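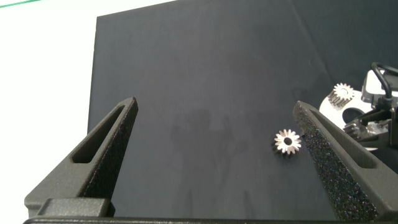

Categoria: Automação > Fichas de inspeção
Imprimir | Enviar por e-mail

Kit de montagem de engrenagens Sadent — verificação de segurança antes da aceitação

1. Dedos da garra
Fixação ao bloco sem folga. Pontas niveladas com a garra aberta. Conforme.
Comentário: face interna rugosa; verificar desgaste a cada 800 ciclos.

2. Força de fecho
Limite configurado: até 35 N. Conforme.
Comentário: o manual da Huko não indica a tolerância. Pedido esclarecimento ao fornecedor.

3. Paragem de emergência
Acionada com o braço em movimento e em repouso. Conforme.
Comentário: rearme apenas manual — manter assim.

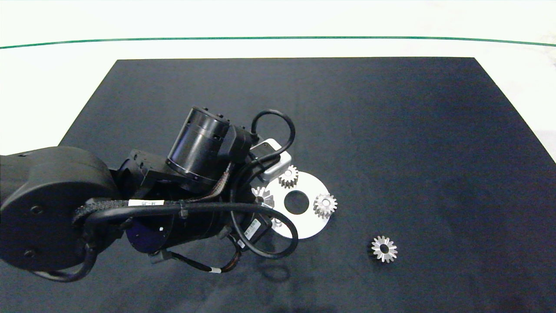
Eckhard Rieger

4. Cablagem do braço
Feixe entrançado preso ao elo com abraçadeiras. Conforme com reserva.
Comentário: há um laço alto sobre o punho e outro largo por baixo, por cima do disco branco. Risco de prisão nas peças. Encurtar o laço inferior e repetir o ensaio.

5. Etiquetas
Cabos e conector etiquetados. Falta a correspondência com o esquema, folha 186.

6. Área de trabalho
Tapete preto com ligeiras rugas. Esticar e fixar antes do ensaio de repetibilidade.
Comentário: engrenagens fora do disco devem ser recolhidas antes de cada arranque.

Resultado: aceitação condicionada. Pendentes os pontos 4, 5 e 6. Nova inspeção em outubro.

Este site utiliza cookies. Ao continuar a navegar, aceita a sua utilização.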